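Small robotics firm releases its street-reading software for sidewalk delivery carts

October 24, 2020

After a good long stretch of quiet work, the folks at Cirkia have put out the first public version of Jakine, the perception and planning software that tells their small delivery carts where the road is, where the curb is, and what they had better steer around. Anyone can download it, and the company says it runs on an ordinary laptop with a decent graphics card, so you don't need a cart (or a garage to keep one in) to try it out.

Virgil Husar, who started the project and still writes a fair share of the code, told us the hardest part has been light. A cart that behaves beautifully under an even gray sky can get very confused when half of a street is in deep shade and the other half is glaring, and the older version had a bad habit of treating the edge of a shadow as if it were a curb. The new release looks at several moments of video together before it makes up its mind, and it keeps a running score of how sure it is about each patch of ground.

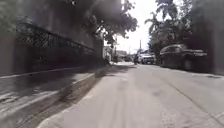
A narrow street with a band of shadow beside the curb, the kind of view Jakine has to sort into road, sidewalk and obstacles.

To check their progress, the team keeps a set of 1182 short street clips, and every change to the software has to get through all of them before it goes in. Husar says false curbs came up in 44 of those clips with the old version and in 19 with the new one, and he was cheerful enough to add that he knows most of the remaining ones by heart. Distant figures are still a weak spot, particularly against a washed-out background, and for now the planner simply slows down when it can't decide what it is looking at.

The release also comes with a replay tool, written mostly by Rebecca Gentile, that lets you step through a clip and see which path the planner liked at each moment and which ones it turned down. Gentile built it for her own debugging and never meant to share it, but her coworkers kept borrowing it, and so in it went! She is collecting bug reports now and hopes to have an update ready in November, with better handling of cracked pavement.

Comments (3)

treadwell_b: Downloaded it last night and the replay tool is lovely. Any plans for night driving?

Marguerite: We had the same shadow trouble with our campus cart and ended up just running it at noon, so I'm very glad to see somebody take it on properly.

oldservo: Installer wouldn't finish for me until I cleared out the previous version. Fine after that.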